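Tapio Kokkonen
June 12, 2018

Thread on the bin picking stack. Mostly about the planner and the collision model, with some perception at the end. Long, mute if you don't care about sheet metal.
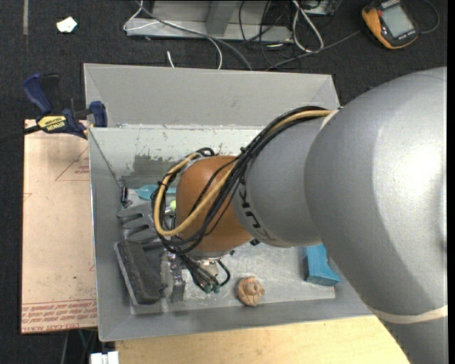

Arm over the bin. Sloped walls, mixed parts on the floor, cable loop left of the gripper housing.

Background for anyone new: Stisonix is the runtime (scheduler, robot driver, logging). Osetti is the grasp planner that sits on top of it. I maintain Osetti and break Stisonix.

The task is simple to state. Look at the bin, pick one object, lift it clear, repeat. Objects are chosen to be annoying in different ways. Dark block, bright blue block, a comb-shaped thing with teeth, a small upright bracket, something round and lumpy.

Until last month Osetti modeled the bin as five boxes: one floor, four vertical walls. The real walls flare outward. A vertical box placed at the foot of the wall is conservative near the floor and nonsense everywhere else.

What that looked like in the logs: 268 grasp candidates generated for one view, 238 rejected for collision with the bin. Most of those rejections were the wrist against a wall that isn't there.

A rejected candidate costs almost nothing by itself. The trouble is which ones survive. If you throw out every tilted approach, you are left with near-vertical grasps, and near-vertical is the worst option for a flat block lying close to the foot of a wall.

So step one was replacing the boxes with four sloped convex slabs. Each slab is defined by the inner face of the wall plus a thickness going outward. Thickness is a parameter. Make it thicker than the real metal, or a fast motion can pass straight through between two collision checks.

Yes, continuous collision checking would fix that properly. We have it for the final path. It is too slow to run on every candidate, so candidates get discrete checks at fixed joint spacing and the thick slabs cover the gap.

Step two, the wall angles. I measured them by hand, typed them in, and got one sign wrong. The planner happily accepted a bin with one wall leaning inward. There is now a validity check that the rim polygon contains the floor polygon. It should have been there on day one.

After that I stopped typing numbers. The bin pose and wall planes are now fitted from a depth scan with the arm parked out of view. Plane fit per wall, intersect neighbors for the corners, floor last. Result is saved as a file with a version and a hash, and the planner logs the hash with every plan.

Logging the hash sounds fussy. It has already paid for itself. Two runs disagreed on the same recorded cloud, and the diff was one line: different bin file. Under the old setup I would have spent a day looking at random seeds.

The bin is clamped to the table at one edge. The clamp sticks up over the rim and is an obstacle like any other. In our model it is a single fat box. I tried a mesh for it first. The mesh bought no extra grasps and doubled the time spent in setup for that corner.

General rule I now use: mesh if a useful grasp passes close to it, box if none does.

Now the part I like least. Cables.

The cables run along the top of the wrist, and the thick one makes a wide loop out to the side of the gripper housing. The loop is a real piece of geometry that moves with the wrist, and it takes up more room than the housing. The robot description file shipped with no cables at all.

Things I tried for the cable loop, in order:

Ignoring it. Plans look great on screen. They are also planned for a robot we don't own.

One big sphere. Safe, and it kills nearly every approach on that side.

A chain of capsules fixed to the wrist link, following the loop's rest shape, padded. This is what we run.

The capsule chain is wrong in a known way. A real cable shifts when the last joint turns, and ours is rigid. Padding covers small rotations. For larger ones I limit the last joint range inside the bin and add a cost for being far from its middle. Crude, and it shows up in one config line that anyone can read.

Heiskanen branch has a version where capsule positions are a lookup on the last joint angle. Eight poses, interpolated. It is better. It also needs someone to re-measure eight poses each time the cables get re-routed, so it is not merged. I would like that measurement to come from a camera sweep. Target is July.

The loop also matters for perception. It hangs between the gripper and the floor of the bin in many poses, so from a camera outside the arm it can cover small objects. If you segment a cloud taken during approach, you get cable points labeled as parts.

Fix for that is the usual self-filter: remove every depth point that falls inside the robot model at the current joint state. Use the same capsules as the collision model, inflated a bit. Do not keep a second set for filtering. We had a second set. They drifted apart within a few weeks.

Timing matters more than geometry here. The self-filter needs joint state at the moment the depth image was captured. We were using the latest joint state, which on a moving arm is a different pose. The symptom is a thin shell of leftover points along one side of the wrist.

Stisonix now keeps a ring buffer of 800 joint samples and interpolates to the image stamp. If the stamp is outside the buffer, it returns an error. It used to clamp to the nearest sample and say nothing. I wrote the clamping version, so feel free to send complaints here.

Small change, big effect on debugging: the planner only ever sees a snapshot. One cloud, one joint state, one bin file, one config. All four go into a single record on disk. Replaying a plan offline gives the same plan, down to the joint values, as long as the seed is in the record too. It is.

Before snapshots, "replay" meant running the live system again and hoping. I do not miss it.

On segmentation. The bin floor is mottled gray with scratches, the walls are gray, and several of the parts are gray. Color alone gives you the bright blue block and then a lot of guessing. Depth alone loses anything thin and flat.

What works acceptably is height above the fitted floor plane first, then color edges only inside the regions that pass. The floor threshold is per-bin and lives in the bin file. If it lives in the code, the next bin will get the wrong one.

The toothed part is still the worst for the grasp sampler. The sampler looks for pairs of opposing surfaces. A comb has plenty of opposing surfaces, all of them between the teeth, all of them useless. Scores come out high. I was quite pleased with those scores for an afternoon.

Current workaround: close small gaps in the segment mask before sampling, so the sampler sees one solid outline. This throws away real detail. For a part with a hole you could hook a finger into, it would be the wrong choice. We have no such part in the set right now, so it stays, with a comment.

The upright bracket is a different problem. It stands up, so it has a tiny footprint and a lot of height. Any path that sweeps low across the floor toward another object has to go over or around it. The planner knows this, provided the bracket made it through segmentation.

If it did not make it through, the planner knows nothing. So unsegmented points above the floor are now obstacles by default. Anything that is not floor, wall, robot or target gets turned into voxels and avoided. That one rule removed a whole category of bug reports.

It also made the planner slower, which brings me to ordering. Candidate checks now run cheapest first:

reach and joint limits
wrist and housing against bin slabs
cable capsules against bin slabs
everything against voxels
full path, continuous

Same tests as before, different order. Most of the bad ones never get to the voxels.

Rerngate is the tool I use to look at all this. It reads snapshot records and draws rejected candidates colored by which check killed them. If one color covers everything, the model is probably wrong in that place. The vertical walls were obvious within a minute of having this view. I had been staring at log text for much longer than that.

A few people asked about the trajectory side. Nothing clever. Approach is a straight line in tool space for the last section, planned in joint space before that. Retreat is the same straight line backward, then up. Retreat gets checked with the target attached as a collision body, which people forget — the object in the fingers is part of the robot from that moment on.

Attached body shape is the segment's bounding box, grown downward to the floor plane. The camera sees the top of an object and rarely its underside, so assume it goes all the way down.

Floor contact is allowed for the fingertips and for nothing else. This is 2 entries in the allowed-collision table. Please do not "temporarily" allow floor contact for the whole gripper to get a demo working. I have seen where that setting ends up. It ends up in the release branch.

Known problems, so that I don't have to repeat them in replies:

Cable model is rigid.
Gap closing eats holes.
Bin fit assumes flat walls. A dented one gives you an averaged plane and no warning.
Voxel map is rebuilt from scratch each cycle.

For the dented wall case I want the fit residual per wall in the bin file, and a refusal to load above a limit. The residual is already computed and then thrown away. Half an hour of work, open since spring.

Someone will ask why not learn the whole thing end to end. Different project. This one needs to tell me why it refused a grasp, and I need to be able to check that it was right.

Next up is the eight-pose cable table from a camera sweep, then incremental voxels. Config changes since the last tag: bin file is now required, wall_boxes is gone, self_filter_padding is in meters. It was in millimeters in one place and meters in another. Check yours before you update.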